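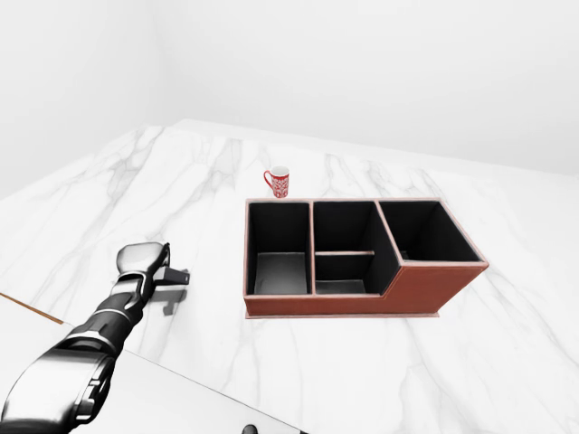
Virnlow is a small company that sets up robot arms in other people's workplaces, and we spend most of our time on the people who already work there. Our customers run packing rooms, repair benches, mail-order stockrooms and a couple of very busy office supply counters. Nearly all of them come to us with the same kind of job in mind: a person stands at a counter and moves small, ordinary things from one spot to another, all day long. So we begin with small, ordinary things too, and we begin in simulation. A red mug with a white pattern, a desk organizer with three open compartments, a marble countertop and one arm with its gripper held just above the surface will keep our team arguing happily for a whole afternoon. Should the arm go for the handle or the body of the mug? The handle faces left in this layout, on the arm's side, but the organizer is right up against the mug from where we're looking, and the low compartment is over on the far side. Change any one of those and you have a new problem to work on. We love that part!

How we started

Obsa Ayele worked on the returns line at Liltbridge, a mail-order housewares business, before there was any Virnlow. Returns is a funny kind of work. Every box is a surprise, the items are breakable, and most of the shift goes to lifting things out, turning them over and setting them down in the right place. Obsa liked the turning over (that was where you spotted the hairline crack or the missing lid) and could have done without the lifting and setting down. When Liltbridge decided to bring in automation, the first plan took over the whole bench, inspection included. Obsa and two coworkers asked for a different split, drew it on the back of a packing slip, and got a trial.

The trial went well enough that Liltbridge became our first customer, and Obsa became our first employee a few months later. There are 23 of us now. Seven came from warehouse, kitchen or bench jobs, and they sit in on every project from the first visit.

What we do

We visit, we watch, and then we ask a lot of questions. Which part of the job makes your wrists sore? Which part would you miss? What do you do when something arrives broken, or upside down, or when it isn't on the list at all? The answers go straight into the simulated workspaces we build, and we invite the people from the floor to come and poke at them. They are wonderfully good at it. Somebody will look at a layout for ten seconds and say, "Nobody leaves a cup there, it goes behind the tray," and we move the cup.

A typical project goes through 3,000 simulated runs before an arm is bolted down at the customer's site. We shift the objects, swap the containers for taller or shorter ones, and make the surfaces plainer or busier. Then we go and set up the real thing, and there is always something we missed – a draft from the loading door that moves the paper bags, a shelf that was raised last June and never put on the floor plan. We stay on site until those are sorted out.

What changes for the people there

We try to be plain about this, including on first calls. When an arm arrives, jobs change. At Cusalness, where the team sorts and repairs small kitchen appliances, the sorting bench used to take two people per shift. It now takes one, who handles the odd cases and keeps an eye on the arm, while the other has moved over to repair. Most of the team had wanted more repair time for years. One person hadn't, and preferred the steady rhythm of sorting, so the early shift still runs a hand-sorting station. It's a bit slower and everyone is fine with it.

At Ikonen, a stationery supplier, the change was mostly to the pace of the day. The packing crew told us that the worst stretch was the hour before the 4 p.m. pickup, when everyone was reaching across everyone else. The arm fills the organizer trays through the morning now, and the last hour goes to checking orders and writing labels. The crew also asked for a pause button at both ends of the counter, at elbow height, and we've put one at both ends of every counter we've set up from then on.

There are harder parts too. People who have been fast and accurate with their hands for 20 years can find it strange to stand next to a machine that's slower than they are and needs watching. New tasks need new training, and training takes paid hours. We ask every customer to agree on those hours, and on what happens to each role, before we start building. If they'd prefer to leave that until later, we wait for them.

Working with us

The first visit is free and takes a morning. We'd like to meet whoever does the work, on the shift when they do it, so please don't tidy up for us! Bring us to the messiest counter you have. If we think a better shelf or a wider bench would solve the problem, we'll tell you so, and we've done that more than once.

We also run open afternoons at our workshop, where anyone from a customer's floor can try out a simulated layout, move things around and see what the arm does about it. Families are welcome. Obsa usually makes the coffee, and it is very strong.

Virnlow | Contact us | Visit the workshop | © Virnlow. All rights reserved. | Back to top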